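Magazine > Technology > At Home

Will a Robot Ever Tidy My Desk?

Print this article | E-mail to a friend

214 shares | 37 comments

My mother had a rule that you couldn't go to bed with anything on the kitchen table, and I have spent my whole adult life breaking it. So when I heard that people at a company called Ferner were teaching a robot arm to clear up after slobs like me, I called and more or less invited myself over. I figured I'd come home knowing how many years I had left to hold out.

The answer is more than I'd like. But I had a great time finding that out!

Ferner has two rooms upstairs from a tile shop in Grundeck, and it's run by Gebremedhin Admasu, who spent nine years fixing packing machines at a plant in Cokcombe before he got interested in houses. (He says the packing machines were easier.) In a factory, he told me, you get to decide where everything goes. The box shows up in the same spot, turned the same way, all day long, and if it doesn't, you yell at whoever sent the box. In a house there's no one to yell at except your kids.

The job the day I went was a desk. Headphones, a couple of books, a lamp with its cord hanging over the side: the kind of mess I wouldn't even call a mess. Ayana Sisay, who writes most of the software, asked me how I would pick up the headphones, and I had to stop and think, and then I had to do it in the air with my hand like a mime. By the band? By one ear? It depends how they landed, I said. She looked pleased and said yes, that was her whole week.

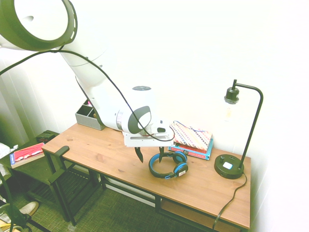
See, I always assumed the hard part was the strength, or the speed, or not crushing things. Admasu says a gripper with two fingers can hold most of what's in a living room if it takes hold in the right place. Choosing the place is what eats up the time. A coffee mug has a handle and it's stiff, fine. Headphones have hinges and padding, and you can lift one side while the other side stays put. Books are worse than they look too, because a book flat on a table gives you almost nothing to get a finger under, and if you grab one by the cover you've got a different problem. And don't get Sisay started on cords. I did, and I missed my bus.

I watched for most of an afternoon. The good tries were really good, and I clapped once, which I gather visitors do. On other tries the arm came down, thought about it for what felt like a commercial break, and closed on air. Ferner keeps score, bless them, and doesn't hide it: the program they call Eren had made 1,903 tries at small household objects when I visited, and Admasu wouldn't give me a success rate without first asking which objects, which room and how late in the day the sun was coming in. I found that more convincing than any number.

What would it take to get one in my house? I asked it four different ways. Sisay thinks simple pickup jobs, on one table, with things the robot has handled before, could be useful to somebody fairly soon, maybe a person who has trouble reaching or bending. Admasu thinks shops will get there first, putting returned items back in bins, that kind of thing. Neither of them would touch the word "laundry." When I brought up my kitchen table they asked what was on it, and I started listing, and by the time I got to the half-finished jigsaw they were both shaking their heads.

They're hoping to try a second desk in June, with a drawer this time, so things can be put away and not just moved over. I asked if I could come back for that and they said sure, bring your own junk. I've already got a bag going by the front door.

Print this article | E-mail to a friend | 37 comments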